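# About Odance

Odance is a small automation firm in Trultcombe. We design and fit picking and packing cells for companies that handle a lot of different small goods in short runs: stationery packers, craft suppliers, dental wholesalers and the like. There are 21 of us, most of us in the workshop and the rest out on site.

The firm was started by Digby Cartwright and Ylva Hellström, who had worked together at a bottling plant and were tired of machines that could only do one job. Digby still runs the workshop. Ylva looks after the software and most of the customer visits. Our second office, in Ovness, opened when the Skjelbred contract came in, and is run by Gøran Lunde.

## What we do

Most of our work starts with a box of a customer's products arriving in the post. We try them on one of our own arms, write down what went wrong, and send back a short report with a price. If the job isn't suited to a robot we say so in the report. Quite a few aren't - thin film bags and anything that tangles are still better done by hand.

When a job does go ahead, we build the cell in Trultcombe, run it for a fortnight with the customer's own stock and then move it. Training for the people who will work beside it is part of the price.

## The August open day

Once a year we clear the middle of the workshop and let people in. It began as an afternoon for customers. Now we also get schools, neighbours from the estate and people who have seen the sign on the road. Last August more than 2,500 people came to the Trultcombe site, which meant opening the yard gate and borrowing the field next door for parking.

Doors open at 10 and the last demonstration begins at 3. Each one takes 25 minutes, including questions. Sena Mahama leads them and chooses what the arms will be given to handle, mostly things visitors will know from home or from a desk drawer. She prefers to start with the slow, fiddly jobs, such as getting a gripper down to something long and narrow in a tray.

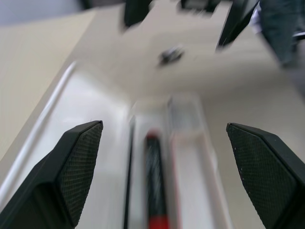
Visitors may ask for a job to be run again, and may ask for it slower. Children under 12 need an adult with them in the workshop. The floor is level throughout, and there is a quieter room beside reception with tea and seats.

School groups can also come in term time, in the mornings only. Njål Rønning arranges these and will send a risk assessment and a plan of the building before the visit. We don't charge schools.

## Getting in touch

For a product trial, post us a few of each item with a note of how many you pack in a day. For open day places or a school visit, ring reception and ask for Njål. Calls to the Ovness office are answered in Norwegian or English.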